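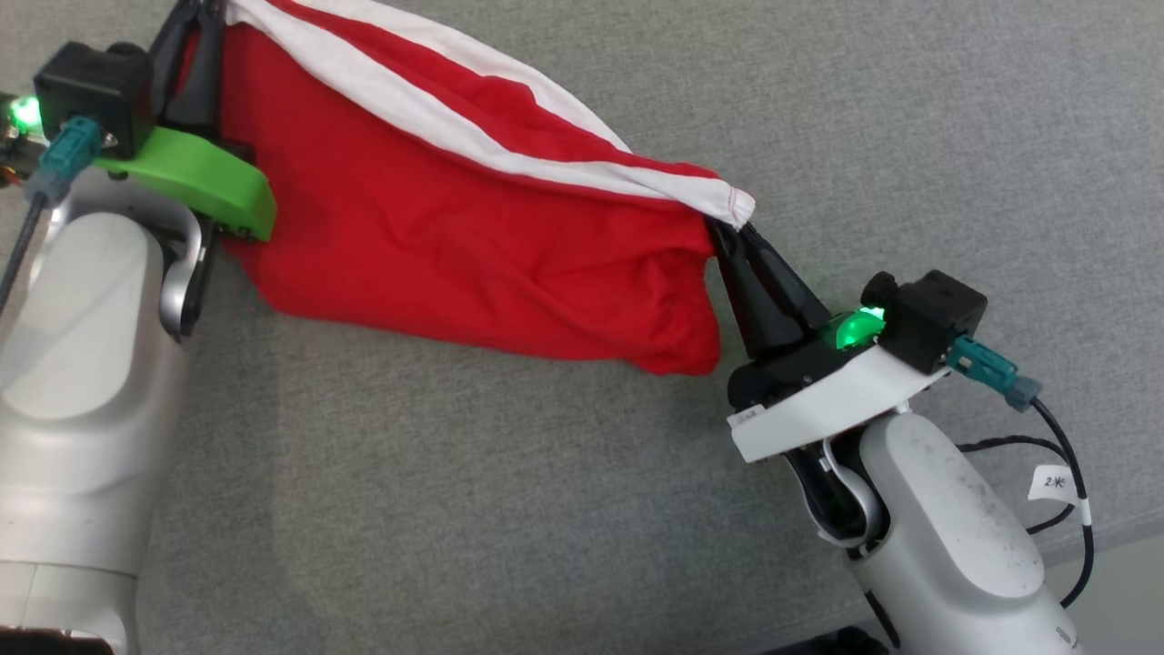
Red garment with white trim, Brosbridge.

Progress report, Brosbridge Clothing Exchange
March 10, 2021
Prepared by Tyra Grønli for the Bisedham Fund

The exchange is open, which is more than I could say in my last report, when I used the phrase "opening shortly" and meant it. We now take in clothes two mornings a week and lend or give them out on the other three. To date 628 items have gone to new homes. Several came back, mostly coats, and one pair of ski pants has now been donated by two separate families who each seemed glad to see the end of it.

Sorting is the slow part. People are generous, and they are most generous with things they should have thrown out in July. Leif Haugland rewrote the donation guidelines in plainer language and the share of unusable items dropped to around 11 percent. His first draft was plainer still and I have kept it for my own enjoyment.

The laundry agreement with Dekolitz was signed five weeks behind schedule. Their price per load is a little higher than we budgeted, and I have moved money from signage to cover it. The sign we have is hand-lettered and says BROSBRIGE. We are living with it for now.

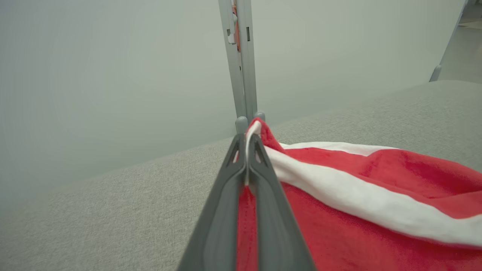
Dale Fraser wrote back on the draft of this report that the Saturday-style crowds I promised you were always going to be a stretch, and that opening one evening a week would do more for working parents than any sign, spelled correctly or otherwise. I agree and have put it in the plan for the next period. It means paying for extra heating, and the boiler has views of its own.

Still open: the shelving order from Uniyal, the insurance renewal, and a decision on whether we accept shoes. Birger Magnusson is in favor of shoes. He has not yet smelled the storage room in warm weather.

Spending to date is 60 percent of the grant. Receipts are attached, apart from the one for hangers, which I am still looking for.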